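Todard Service Desk — Ticket history
Subject: Colour shift in exported images, Draken catalogue module
Status: Resolved
Priority: 3
Requester: Nadhirah Mandagi, Hisotum
Assigned to: Leandro Echevarría

9:10 am — Ticket opened by requester
Images exported from the Draken module for the August catalogue display correctly in the editor but appear dull in the proof viewer. Reds are the most affected. The fault occurs on both workstations in the Hisotum office. Two proofs have been rejected by our printing centre and we request advice before the next submission.

9:45 am — Leandro Echevarría
Thank you for your report. Please confirm the colour profile selected under Export Settings, and whether "Embed profile" is ticked.

10:30 am — Nadhirah Mandagi
The profile is set to "Workspace default". "Embed profile" is greyed out and cannot be changed. Export quality is 100.

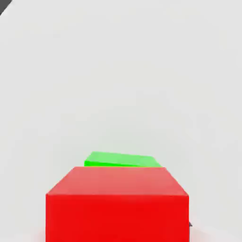
Attachment 1: rendered red cube, top face lighter than front face.

11:20 am — Leandro Echevarría
The attachment carries no embedded profile. The proof viewer is therefore applying its own default, and strongly saturated colours are the first to suffer. The greyed-out option indicates a policy set at organisation level. Referred to Benito Campos, Licensing and Policy.

1:15 pm — Benito Campos
Policy 290 was applied to the Hisotum account when it was migrated from Qaisi. It removes all metadata on export, colour profiles included. An exception requires written authorization from the account owner. Request sent to Nuria Barroso.

2:40 pm — Nuria Barroso
Authorized for the catalogue group only. Please leave the policy in place for all other users — our privacy obligations have not changed.

3:05 pm — Benito Campos
Exception applied. Users in the catalogue group must sign out of Draken and sign in again before exporting.

3:50 pm — Nadhirah Mandagi
"Embed profile" can now be ticked. The re-exported files match the editor in the proof viewer on both workstations. Please close the ticket.

4:00 pm — Leandro Echevarría
Closed at the requester's confirmation. Files exported before the exception was applied will need to be exported again.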